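Bin picking data: how many grasp attempts before you stopped collecting?
Posted in: Manipulation and learning > Data collection

wattlebyte wrote:
G'day all. Long-time reader, don't post much. I've got a KUKA doing bin picking with coloured blocks and I'm logging every grasp attempt so I can train a success predictor on it.

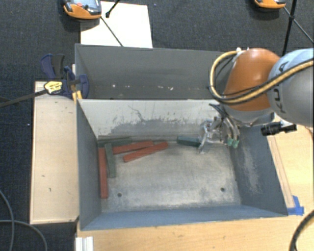 So my question is about numbers, mostly. I've been going a few weeks of evenings and I'm at nearly 2000 attempts. Each one gets saved with the overhead image before, the overhead image after, the wrist pose, finger width at close, and a pass/fail label. Red and dark green blocks, all rectangular, metal bin with flared walls.

The trouble is the ones up against the walls. Out in the open floor the thing is brilliant, I could just about leave it and go make a cuppa. Anything lying flat along a side and it either can't get a finger down behind it or my collision check throws the pose away before it even tries, so I end up with hardly any examples of the very case I'm worst at. I went through the last session and out of 177 attempts only 6 were on a block touching a wall. Six!

Do I just keep collecting and hope, or do I start placing blocks by hand so it gets the hard ones? I feel a bit funny about the second option — feels like marking my own homework.

saltbush_sal wrote:
Place them by hand. I had the same worry and got over it. Random tipping gives you whatever pile physics feels like giving you, and that's a bias too, you just didn't choose it.

What I'd do is keep a flag in the log for how the layout was made (tipped, nudged, placed) so you can pull them apart later. I didn't do that the first time round and had to chuck the lot.

Also what's your collision margin? If you're padding the bin walls by a fat amount in the planner you'll never see a wall grasp, no matter how many nights you run it.

wattlebyte wrote:
Padding is... generous. I scraped the bin once in the first week and got scared. The inside of it is pretty rubbed and scuffed as it is, so I doubt anyone would pick my mark out from the others, but the noise was horrible.

torquey_mctorqueface wrote:
I'm going to disagree with Sal here. If you place blocks by hand you will place them the way a person places blocks. Parallel to the wall, nicely spaced, not leaning on each other. I've seen it in my own data and in a mate's. Then you train on it and it's great at tidy blocks and still hopeless at the real pile.

Tip them in, and when the open ones are picked don't reset! Keep going till the bin's down to the hard stuff. Most people reset far too early because the hit rate drops and it feels like wasting time, but that tail end is where your wall examples are.

saltbush_sal wrote:
Fair point about tidiness, but running down to the dregs only gives you sparse bins with one or two blocks against a wall. You never see wall plus clutter. It's a different grasp when there's a neighbour jammed in next to it.

torquey_mctorqueface wrote:
Then tip in more blocks?

saltbush_sal wrote:
Which takes you back to most of the picks being easy ones off the top. We could do this all arvo.

iferreira wrote:
Ignacio Ferreira here, I look after the picking cell at Endska. We went round this exact argument last April and did both. Tipped layouts for the bulk of it, then a push step. Between picks the arm closes its fingers and shoves a random block towards a random wall. It costs a few seconds per cycle and you get wall cases with neighbours, in arrangements no human would bother making. We had 69 wall grasps in the log after the first full day of it, which was more than we'd had in the whole set till then.

Two things to watch. Label the failures by kind, if you can stand it. "Missed", "slipped on lift" and "planner refused" are three different animals and a plain pass/fail squashes them together. And save the refused poses as well, even though the arm never moved. You'll want them when you trim your margin, to see what opens up.

wattlebyte wrote:
Oh the push step is lovely. Hadn't crossed my mind at all. I've been throwing the refused ones away, too, so that's a few weeks of those I won't get back. Bugger.

Do you worry about pushing with the fingers? Mine are thin metal and I'm a bit precious about them.

iferreira wrote:
Slow speed and a force limit, and keep the tips a little off the floor. We bent one finger early on, going too fast with a limit set for a different tool. My fault. Keep spares.

quollhaus wrote:
Can I ask about the images, seeing as I'm about to start the same thing with much less of a robot? Are you training on both colours together? I used the Tullari block set and my network learned that dark green blocks were harder, when really they just showed up worse against the shadow side of the bin. Took me ages to spot.

wattlebyte wrote:
Together, yep. I haven't split the results by colour, and now you've got me nervous. I'll run it tonight and report back.

torquey_mctorqueface wrote:
Check your exposure before you blame the network. If the camera's on auto it'll shift every time the arm comes over the bin. Lock it.

And I'll grudgingly allow that the push step is better than my idea.

wattlebyte wrote:
Right, update, 08/02/2020. Split by colour and there's a gap, green is worse, but nearly all of it is in the failures near the back wall where it gets darker low down. Exposure was on auto, of course. Locked it, dropped the wall padding by half, and wrote a very rough push routine that I'm running at a crawl with my hand on the stop button.

Early days but I'm already seeing wall attempts come through. Plenty of them fail, and I'm more than happy to have those in the log. I've gone with Ignacio's failure kinds plus one extra for "picked up two at once", which happens more than you'd think.

saltbush_sal wrote:
How are you scoring the doubles? I count them as a fail, but Gundovent's old scripts used to pass them and I had a fight with a workmate over it.

wattlebyte wrote:
Fail for training, but kept under their own label so I can change my mind. Will put the log format up once I've cleaned out the embarrassing comments.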